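Grevico Support Desk
Ticket 2594
Subject: Microwave door job keeps timing out at "close"
Product: Kobzar kitchen routines
Opened: June 2019
Status: Waiting on customer
Priority: Normal

First message

Hi all,

Me again, sorry! We've got the Kobzar routines running on our two-armed setup at Skumlow and most of the kitchen list is coming along nicely. Wiping down is fine, moving cups is fine, drawers are fine if you don't mind waiting. The one that's driving me up the wall is the microwave. Open door, take the thing out, close door. A four-year-old can do it, and I know because mine does it when I'd rather he didn't.

What happens is this. The hand opens the door without any fuss, then the routine goes to "close" and sits there. No movement, no error for ages, and then the log gives me

door_close: waiting for contact
door_close: waiting for contact
door_close: timeout after 3000 ms
task aborted, arms to hold

I've run it 18 times since yesterday morning and got a proper close on four of them. The other fourteen all end with those same lines. Settings are as they came out of the box apart from the reach limit on the left arm, which I pulled in to 700 mm so it would stop clouting the shelf.

Is it the door? Is it me? Happy to send anything you need.

Reply from Grevico support

Thanks for the detail, that helps a lot. Could you try the following and let us know how each one goes:

1. Put the reach limit back to the default and run it again with the shelf moved away.
2. Check that the door angle setting matches how far your door really swings. The stock value is for a door that stops at a right angle.
3. Tell us which way round the microwave is facing and whether the table is a pale colour.

Customer update

Right, I've had a go at all of that.

1. Shelf moved, limit back to default. Slightly better, I think? The arm at least sets off towards the door now before it gives up. So that was partly my own fault, fair enough.

2. Door angle. Aha. Ours goes well past a right angle, so the routine was looking for the edge in a place where there isn't any door. I've changed it to the wide setting and it now finds the edge more often than it doesn't. Still not every time.

3. The microwave faces straight out at the robot, hinges on the left. And yes, table is white, backdrop is white, microwave is cream. I can hear you sighing from here.

I also tried slowing the whole thing down by half, which made no difference except that I drank more tea.

Second customer update

Bit more to go on. I swapped the contact threshold down two notches as somebody suggested on the Namiro forum, and now the hand does touch the door, but it pushes near the hinge instead of out at the edge, so it's shoving against the stiff part and stops. If I nudge the target point outwards by hand it closes with a nice clunk! Do it without the nudge and we're back to the timeout.

So I think there are two things muddled together. One was my reach limit and the door angle, both sorted. The other is where it decides the edge of the door is, and I can't see a setting for that anywhere. Is it learned from the camera, or is there a number hiding in a file somewhere?

Picture from the head camera attached.

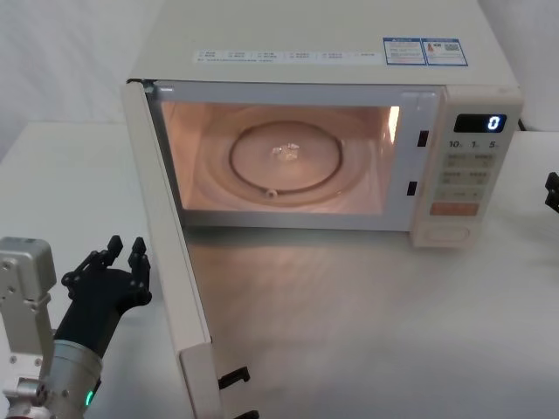 Ticket thread: 4 min read

With the door right open you're nearly looking along it, so all the camera gets is a long thin cream strip next to a cream microwave. I reckon it may be picking the wrong bit of that strip. The hand's just to the left of the inner edge with its fingers up, so it isn't far off. There's a light on inside and a shiny crumpled bit on the turntable too, if reflections matter to your edge finder.

My boss wants to know whether this sort of thing is ready for a real kitchen. I told her opening, yes, closing, ask me next month. It's funny which chores turn out hard. I'd have bet on the buttons being the trouble, and we haven't even got as far as the start button yet.

Reply from Grevico support

Very useful, thank you. The edge point is worked out from the camera, but you can override it. In the door profile, add a line called edge_offset and start with a small positive value, going up until the hand meets the outer part of the door. Please leave the contact threshold where you have it now.

Could you also try a strip of dark tape down the door edge, just for testing, and send us the log from one run with it and one without?

Customer update

Will do both. I've got dark blue tape, hope that counts. Logs to follow once I've had the arms back from the drawer people.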